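Section 4: Setting up the brewing shelf and filling the caddy

This section covers the Claddale cold brew set from unpacking to the first batch. Read it through once before you start. If you have the older Posham set, the steps are the same except where a note says otherwise.

4.1 Choosing a place

The set needs a level surface near a sink. A worktop, a sturdy table or a deep shelf will do. Leave a hand's width behind the brewing jug so that the lid can tip back fully.

1. Wipe the surface and dry it.
2. Stand the jug on the drip mat with the spout facing you.
3. Press down lightly on opposite sides of the rim. If the jug rocks, turn the mat over and try again.
4. Put the filter, the lid and the measuring scoop on a clean cloth within reach.

Caution: Do not stand the glass jug on a hob, even when the hob is off. A ring that still holds heat can crack the base.

4.2 Washing the parts before first use

The filter leaves the factory with a thin film of food-safe oil on the mesh. Wash it off or the first batch will taste of it.

1. Fill a bowl with warm water and a little washing-up liquid.
2. Put the filter in and leave it for 12 minutes.
3. Brush the mesh from the inside outwards with a soft brush.
4. Rinse under the cold tap until the water runs clear.
5. Wash the jug and lid by hand. Leave the lid seal in place for this first wash.
6. Leave everything upside down on a rack until dry.

Note: The jug and filter can go in the top rack of a dishwasher. The lid cannot. Its seal shrinks above 54 °C and will not go back in the groove.

4.3 Storing coffee and tea

Ground coffee keeps its flavour for a short time once the bag is open. Loose tea lasts longer but picks up smells from spices and onions. Keep both in lidded metal containers, away from the cooker and out of direct sun. Write the date of opening on a sticker and put it on the base, where it will not rub off in use.

Do not top up an old batch with a new one. Empty the container, wipe it with a dry cloth, and then refill it. If you must wash it, leave it open overnight before putting anything back inside. 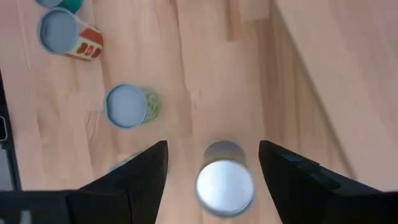 Posham, 5 Jul 2026

Changes in this issue of the guide: the coffee amounts in 4.4 have been corrected, and the seal instructions in 4.6 now apply to both sets. Owners with the printed booklet can write the new amounts in by hand. The rest of the section stands as before.

4.4 Making the first batch

The standard jug holds 866 ml to the upper line. Use coarse ground coffee. Fine coffee passes through the mesh and leaves sludge in the glass.

1. Fit the filter into the neck of the jug and turn it clockwise until it stops.
2. Add 54 g of coffee to the filter. Tap the side to settle it, but do not press it down.
3. Pour in a little cold water, slowly and in circles, until all the coffee is damp. Wait one minute.
4. Pour in the rest of the water up to the upper line.
5. Stir the top of the coffee gently with the handle of the scoop.
6. Close the lid and put the jug in the fridge.
7. Leave it for 17 hours, then lift out the filter and let it drain over the jug.
8. Empty the grounds into the compost and rinse the mesh straight away.

For tea, use three level scoops and take the filter out after nearly 12 hours. Green tea turns bitter if it is left longer. Black tea is more forgiving.

Caution: Never pour boiling water into a jug that has come out of the fridge.

Note: If you have the Posham set, stop at the lower line. The filter sits deeper in that jug and the water will rise when you put the lid on.

4.5 If something is not right

The coffee tastes weak. Check that the grounds were damp all the way through before you added the rest of the water. Dry pockets are the usual cause. Stir a little more next time.

The coffee tastes harsh. Shorten the time in the fridge by two hours and try again before you change the amount of coffee.

There is grit in the glass. Use a coarser grind. If the grit is still there, hold the filter up to a window and look for a bent or broken wire. A damaged mesh cannot be mended — order a new one.

The lid drips when pouring. Take out the seal, rinse it and refit it with the ridged side down.

4.6 Looking after the seal

1. Ease the seal out of the lid with your thumb. Do not use a knife.
2. Wash it in warm water and dry it with a cloth.
3. Check it for splits and for brown marks that do not wash off.
4. Press it back in, starting opposite the spout and working round both ways.

Replace the seal once a year, or sooner if it feels stiff. We suggest doing it each September so that it is easy to remember. Seals made for Sornau jugs look much the same but are slightly thicker, and the lid will not close over them.

Spare seals and filters can be ordered from Bakalis, who handle parts for both sets. Give the number moulded into the underside of the lid. Questions about this guide should be sent to Kolbrún Brøndum at the Posham office.

Section 5 deals with cleaning off limescale.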